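The Folding Robot That Wouldn't Let Go

The demo reel for Ikelov's laundry arm is very good. Shirts are squared off, towels stacked, and a calm voice promises you'll get your evenings back. The reel leaves out what happened in April at a serviced apartment block in Coratberg, where the arm took hold of a bath towel, lost track of where the towel ended, and kept pulling until it had dragged a bedside lamp to the floor.

No one was hurt. The company called it a "grasp release anomaly", a grand name for not letting go.

I wanted to know how a machine learns to hold a towel in the first place. The answer is that people teach it, by hand, for hours, with grippers they carry themselves. A bed, a piece of cloth, pick it up, fold it, do it again.
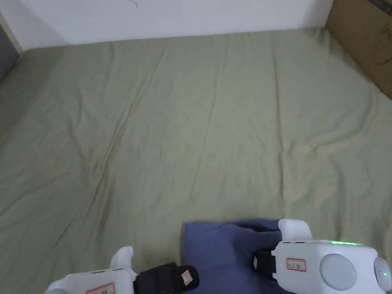
Two hand-held grippers at a folded navy cloth. Sessions like this one supply the examples the software copies.

Hoi-yan Hsiao spent three months reviewing these recordings for Vekham, the contractor Ikelov hired to go over its data after the Coratberg business. She is polite about her client and less polite about the method.

"Everyone records the fold," she says. "They stop when the fold looks nice. What you need is the bit where the fingers open and the hand backs off, and that was getting trimmed."

Her report, dated 31 May 2024, puts numbers on it. Of 2310 recordings in the bedding set, 2301 were marked as successes. Anyone who has folded washing on a bed will find that hard to swallow. When Hsiao's team went back through them, they found 112 in which the cloth was still in the grip at the final moment. Those had been passed as good folds, and the arm had learned from them that holding on was a fine way to finish.
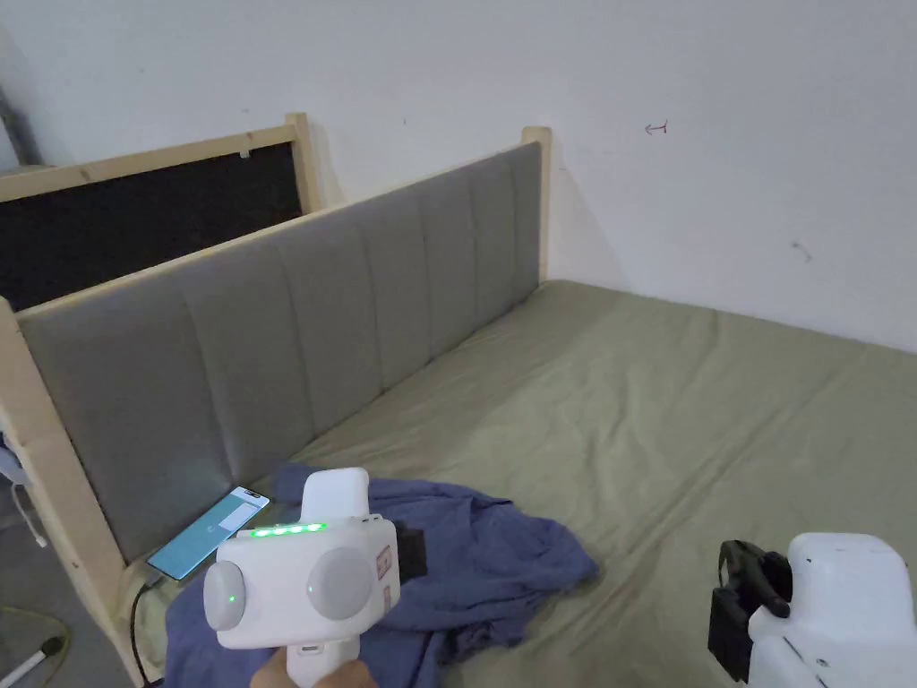 Dark cloth makes the job harder, according to Hsiao. Edges disappear into folds, one layer looks much like the next, and the software has to guess whether it has hold of a corner or the whole lot. In Coratberg it guessed wrong and then had no idea how to quit.

Ikelov says the problem is fixed. Its newer arm, the Puma, has a force limit that opens the fingers once the pull gets too strong. Fair enough, but I asked twice what the limit was and was told both times that it was "tuned for household use". I also asked whether the 112 recordings had been removed. They have been "reweighted", apparently. Hsiao had recommended deleting them.

She would also like to see an ordinary stop button on the arm itself. The Coratberg model could only be halted from a phone app, and the guest whose lamp went over hadn't been given the app.

The Puma is due in more apartments this year. The button is listed as an optional extra.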